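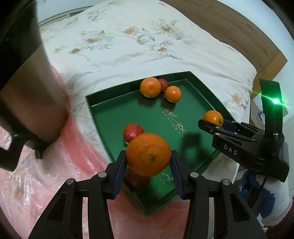

The left hand reported closed and was not

This is a write-up of a fault we chased for most of May on the hand-held gripper pair. It cost us 238 recordings, and the cause was a set screw.

Symptom

Kerstin Böttcher was reviewing fruit-sorting recordings and found one where the logged jaw opening for the left gripper went to 31 percent on a large orange and stayed there. In the next recording, same orange, the value was 24. The fruit is firm enough that it does not give by that much. In a third recording the logged value kept dropping slowly while the orange was being held in the air, as if the jaws were passing through it.

No warning was raised. The status light on the mast stayed green the whole time. It only says that the unit is powered and the tracking is good, and both were true.

First guess, wrong

I assumed the finger pads. They are soft, they compress, and a worn pad will let the jaws close further than a new one. I swapped both pads on the left unit and recorded the same pick 20 times. The readings moved around just as much as before. I had also managed to reset the zero while the jaws were slightly open, so that afternoon's data was no good either.

Second guess, also wrong

Cable. The encoder signal shares a run with the power line, and the cable takes a lot of pulling when the operator reaches across a tray. We taped it down, then replaced it with a spare. A bad cable gives dropouts or spikes. What we had was a smooth drift in one direction, and I should have taken that more seriously on the first day.

What it was

The jaw position is read from a small magnet on the end of the pinion shaft. The magnet sits in a collar, and the collar is held to the shaft by one M2 set screw. The screw had backed out by less than half a turn. Under light load the collar followed the shaft. Under a firm squeeze it slipped a little, and it did not slip back.

That explains the odd pattern. Small fruit produced almost no error. The large oranges and the apples produced most of it, because operators squeeze harder when the thing is heavy and round and they do not want to drop it. It also explains why the unit passed our morning check, which was closing the empty jaws once and looking for zero. An empty close puts hardly any load on the collar.

How it got past us

Hannelore Engelhardt went back through the logs and plotted the closed reading at the start of every session. The drift was visible after 215 sessions on that unit. Before that it is flat. The right gripper has done more than 300 and shows nothing, but it came from a later build where the collar was glued as well as screwed. The assembly notes for the earlier build call for thread locker on that screw. When I took it out, the threads were clean and dry.

Is it a safety matter

On the hand-held unit, no. A person is doing the squeezing. The number in the log is wrong and the hand is fine.

On the arm it would be different. Batov is our bench arm, and it uses the same jaw design with a motor in it. If the collar slips there, the controller believes the jaws are in one place while they are in another, and it keeps driving to reach its target. The current limit would stop it eventually. I pulled the motor cover on Batov and checked its collar the same evening. It was tight, and it now has thread locker on it anyway. Until that was done the arm stayed off.

Changes

1. Thread locker on the collar screw of every unit, and a paint mark across the screw head and collar so that movement can be seen.

2. The morning check now uses a 40 mm steel gauge block. Close on it hard five times, read the value each time. A spread of more than one percent fails the unit.

3. The same block is gripped at the end of the session. If the start and end values disagree, the whole session is held back.

4. The import script rejects any recording where the opening drifts in one direction during a hold. Kerstin wrote this in a morning, and it caught every bad file we already knew of, plus four we did not.

The 238 recordings are marked as having no valid left jaw value. The video and the tracking in them are sound, so they stay on the disk for anyone who needs only those. I looked at reconstructing the opening from the video by measuring the gap between the pads. It works when the jaws are seen straight on, and gets poor quickly when the fruit hides one of the pads. I have dropped it for now.

Still open: whether the collar should be a clamp type instead of a set screw. Hannelore has drawn one. It adds 3 mm to the shaft end and would hit the side plate, so the plate has to change too.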